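Home – Workshop – Surfaces and Storage – Ask – Log in

Fukaseo Help: Workshop

Covering a bench for work on a white tubular frame
7 min read

Question

Posted November 2003 by Zorkby

I work on a white frame with a flat center plate and tubular legs, and I need a better covering for the table it sits on. The finish marks easily. Anything dark or gritty that rubs against it leaves a gray line, and the lines only come off the flat parts with any reliability. On the tubes they stay.

At present I use a black cloth with nothing fixing it down. I chose black for contrast with the frame. It works for that purpose, but it has three problems.

First, it moves. If the frame is rotated under any load, the cloth rotates with it and gathers underneath. I then have to lift the frame, pull the cloth flat and set everything down again, and the alignment I had is lost.

Second, small black screws vanish on it. White and blue parts are easy to find. Black ones have to be found by touch.

Third, the frame doesn't sit level on it. The center plate ends up at a slight angle depending on what is bunched below. For most work that doesn't matter. For checking whether the legs are in line with each other, it does. 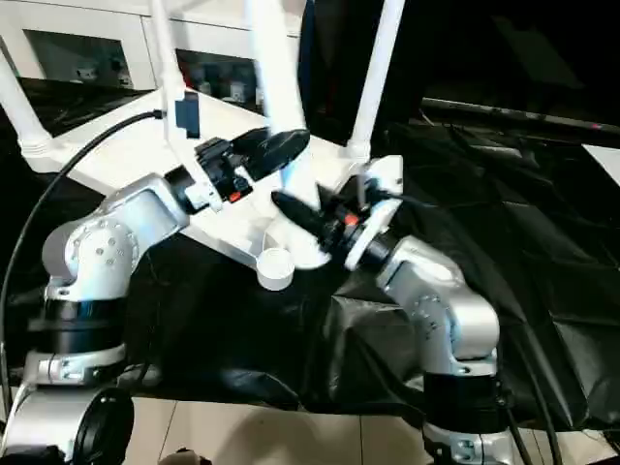
Flatness is what I would like to fix first, and I'm willing to give up some softness to get it. I tried ironing the cloth, which lasted until the first time I turned the frame over. I also tried a thicker towel, which was worse in every respect and shed lint into the threads. With the black cloth as creased as it is there, and the plate tilted over the top of it, I can't put a square on anything and trust the reading. The cable is a related nuisance. It arcs over the top of the frame and comes down the left side, and when it is tugged the whole assembly wants to follow it on a surface this loose.

The table is ordinary, about the height of a kitchen counter, and stands on beige tile, so anything that drops has a good chance of chipping. I would rather not glue or screw anything to the top permanently. The room is shared and the table gets used for other work.

Specific questions:

1. Is there a covering that is soft enough for a painted finish and still stays flat?
2. Should it be black, or is there a better color for a mix of white and black parts?
3. Is there a standard way to hold down the edges without fixing them permanently?

I have looked at cutting mats, but the printed lines on the ones I could find locally are raised slightly and I don't know if they would mark the tubes.

Answer 1 (accepted)
Posted by Aleksandra Grabowska

Separate the two jobs. You want a firm, flat base and a soft contact surface, and you are asking one loose sheet to do both. Make a removable board.

Take a flat panel 15 mm thick. MDF is fine. Check it with a straightedge in both diagonals before buying, as stacked sheets in a store often have a bow. Size it so that the frame fits with a hand's width to spare on every side, and leave enough table for it to be lifted off by one person.

For the top, use dense wool felt or a heavy, close-woven cotton of 500 to 550 g per square meter. Lighter material will crease again. Heavier material is available, but the corners become hard to fold.

Procedure:

Cut the fabric larger than the panel by the width of your palm on each edge. Lay it face down, lay the panel on it, and pull the middle of each long side around to the back. Staple there. Do the middle of each short side next. Work outward toward the corners, alternating sides, keeping the tension even. Fold the corners last. Keep all staples on the underside and hammer down any that stand proud.

Put a sheet of nonslip shelf liner between the board and the table. The board will not travel under normal hand loads. If it does, add a wooden lip screwed to the underside of the front edge so that it hooks over the table, as on a pastry board. Nothing is then attached to the table itself.

On color, I would use medium gray. Black gives the best contrast with white parts and none with black parts. Gray gives adequate contrast with both. If you prefer to keep black, put the fasteners in a shallow white tray and make it a rule that no fastener is ever set down on the fabric.

Avoid dyed fabrics that have not been washed. Some black cottons will transfer dye to white paint if there is any solvent about. Rub a white rag dampened with alcohol on a corner of the fabric. If the rag turns gray, wash it again or pick another fabric. This may also be a source of the gray lines you mention, though grit is more likely.

On the cable: support it near the point where it leaves the frame, then give it a slack loop before it reaches anything fixed. A small weighted block with a slot cut in it is enough. Do not tape it to a leg. Tape residue on white paint collects dirt and will look worse than the scuffs.

For leveling, felt will still compress unevenly under a narrow load. When you need a reference, put the frame on four identical hard blocks with a scrap of thin leather on each. Put the blocks under the center plate if there is clear area for them, and let the legs hang free. Measure from the bare table edge or from a piece of plate glass. Do not measure from fabric of any kind.

Answer 2
Posted by benchtop_lee

I agree with most of the above, but I would skip the fabric and use closed-cell foam sheet, the kind sold as drawer liner for tool chests. It lies flat under its own weight, wipes clean and doesn't shed. Gray is a stock color. I have had one from Drutgate on my own bench for several years. It has dents in it from clamps but is otherwise serviceable.

Points against it:

It is not suitable near a soldering iron. It melts, and the melted part hardens and will scratch.

Solvents attack some grades. Try a drop on the back first.

It grips. That is good for keeping the frame in place, but bad if you need to slide it around to reach the far side. You will have to lift it each time.

Regarding the cutting mat, the printed lines shouldn't be a problem for paint. The trouble with mats is swarf. Metal chips press into the surface and stay there, point up. If you ever file or drill on it, turn it over and use the back for painted work only. I keep two.

For tile floors, put down a strip of carpet offcut along the front of the table. It catches most of what rolls off the front and it is cheap. Check it before vacuuming.

Answer 3
Posted by guest

Just use bulldog clips on the edge of the table, cloth pulled tight. Done it for years. If the table edge is too thick get the bigger clips.

Follow-up from Zorkby

Thanks. I went with the board. A few notes for anyone doing the same.

The local lumber store, Lý, cut the panel to size at the counter. It was bowed along one diagonal and they exchanged it. Without the straightedge I would have missed it.

I used gray wool felt. The corners took three attempts. What worked was trimming a square out of the excess at each corner before folding – the first two attempts had a lump under the board that made it rock.

The alcohol test on my old black cloth came up faintly gray after a wash, so some of the marks may have been dye. I have cleaned the flat plate with a plastic eraser and most of the lines lifted. The tubes are improved but not clean. I have not tried polish and would want to know what the coating is first.

The front lip was necessary in my case. The shelf liner alone held under straight pushes but not when the frame was twisted.

Cleaning bottles and adhesives now stay in the glass-fronted cabinet until they are needed, and I open them on a separate tray. Felt soaks up a spill at once and I don't expect a stain to come out.

I haven't made the leveling blocks yet. For the moment I am using wooden offcuts from the same panel, which are all the same thickness by default.

Comments

marv_t: Worth adding that MDF edges drink up moisture. Seal them with a coat of varnish or thinned wood glue before the fabric goes on.

Aleksandra Grabowska: Yes, seal the edges. Let it cure fully before stapling. The offcuts will do as blocks provided the sawn faces are clean and you rest them on the panel faces.

kestrel: Does felt hold on to metal chips as badly as a cutting mat?

Zorkby: Worse, from what I can tell. I do not file on it. A lint roller gets the surface, but I wouldn't rely on it for steel.

marv_t: A magnet in a plastic bag, dragged over slowly. Aluminum you will have to pick out by hand.

guest: clips are still quicker

Back to Surfaces and Storage – Next question – Top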